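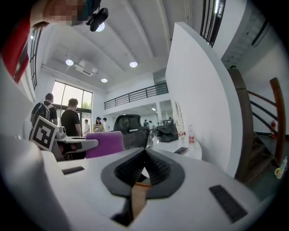 Lutier says a dry microfibre cloth is all a small wooden table needs, and that a damp one will spoil the finish sooner or later. That was in reply to my last post about the tray-top table we use in our big room. I'm still not sure what to do, so I'm asking it separately.

The table has a brown wood-grain top with a thin raised rim and little brass-coloured knobs. I don't know what the finish is. It came with the building 11 years ago and there was no paperwork. The room is double height with a balcony over part of it and a lot of window, so the light is strong and every smear shows. Dust comes down from the balcony as well. The dry cloth gets most of it off, but there is a line left along the inside of the rim and a dull patch in one corner that I think is old polish. We bought a spray from Muriithi in June and it made the patch worse.

What do people use on the rim, and can the dull patch be shifted without stripping the top?

Brestitz
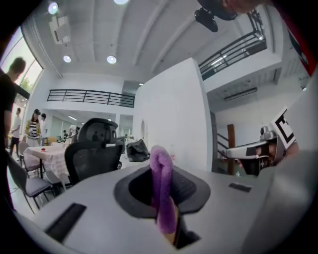

The big room, with the balcony and stairs.

Iltska

Start with the balcony before you do anything to the table. If you wipe the table and then sweep up there, you will be wiping it again in an hour. Same with the stair rail. Work from the top down and leave the small furniture until the end.

For the rim, fold the cloth in four so you have a firm edge and run the fold along the inside of the rim. A flat cloth rides over the corner and leaves the line you are seeing. If there is grit in there, get it out first with a soft dry paintbrush, then wipe along the grain.

The dull patch does sound like polish build-up. Stop using the spray. Put a few drops of washing-up liquid in warm water, wring the cloth until it doesn't drip, and try it on the underside of the top first. If the colour doesn't come off on the cloth, do the patch and dry it straight away with a second cloth. I had to do mine three times before it looked the same as the rest. Keep the wet cloth off the knobs, as the coating on that sort of thing can lift.

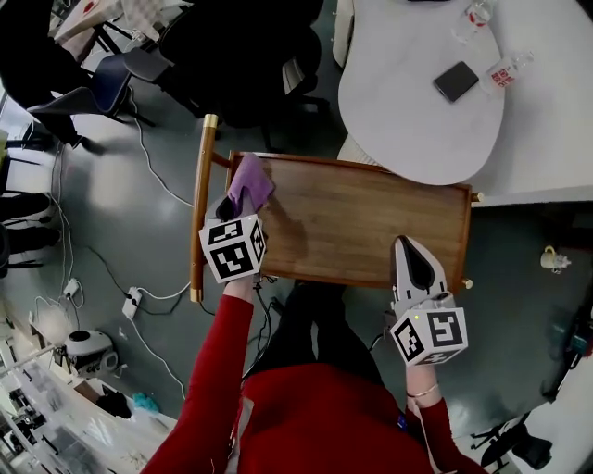
How often should a wooden table in daily use be wiped? Once a day with a dry cloth is plenty, and a damp wipe can wait until there is a mark.

Wash the cloth without fabric softener or it stops picking up dust.

Lutier

I stand by dry only. I have seen a top go white at the edge from one wet cloth left lying on it over a weekend. If you must use water do it the way it says above and don't walk off.

muriithi_173

not the same muriithi as the spray. I use a bit of beeswax on an old sock, works on everything. Don't know about your patch. Maybe put a tray cloth over it?

Last updated: 2025-08-20

Contact us | Copyright, all rights reserved | Back to top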